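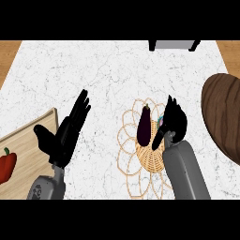 Figure 2. Simulated kitchen task, seen from above the two forearms. Right hand beside the basket; left hand open next to the cutting board.

3.2 Simulated Kitchen Task

The second half of the course replaced the tabletop block exercises with a kitchen counter in simulation. Students worked in pairs and controlled two arms, each fitted with a multi-fingered hand. The counter carries a small wicker basket on a woven trivet, a cutting board, and a set of vegetables that includes an eggplant and a red bell pepper (Figure 2). All pairs used the same meshes and the same physics settings, which were locked after the October revision of the course software, Gravum.

The task is to move one named vegetable between the basket and the cutting board without tipping the basket. An attempt is scored as a success if the vegetable comes to rest on the correct surface and the basket stays on the trivet. Contact between the hands and the counter is allowed but logged. Each attempt is limited to 70 seconds of simulated time. Attempts that exceed the limit are scored as failures even if the object is already in the hand.

We chose the basket deliberately. In the block exercises almost every pair settled on a straight downward approach, and the fingers closed on flat parallel faces. A rim around the object makes that approach less reliable, and a long, smooth vegetable that leans against the rim gives the thumb few good places to land. Students were told none of this in advance. The handout, written by Asnakech Zeleke, listed the joint limits, the scoring rule and the reset command.

3.3 Collection of Student Attempts

Each pair submitted a controller and a log file through Jolo, the submission server used in the department. Controllers could be scripted, learned from demonstrations, or a mix of the two. Demonstrations were recorded with the hand-tracking interface described in Section 2. Starting positions of the vegetables were drawn from a fixed list, so that pairs faced the same layouts in the same order.

In total 1,182 attempts were logged. An attempt was removed only if the simulator reported a solver error before the first contact. Failures caused by student code were kept – including those in which an arm never left its starting pose – as they count toward the course grade and are of interest here.

Two raters, one of them Jianguo Liang, labeled every failed attempt with one of 5 causes: missed grasp, slip, basket tipped, wrong object, or time limit. The raters worked from replays and did not see the names of the pair. Where they disagreed, the replay was viewed jointly and the label that fit the earliest error was used. An object that slipped and then tipped the basket was therefore labeled as a slip. Results by controller type are given in Section 4.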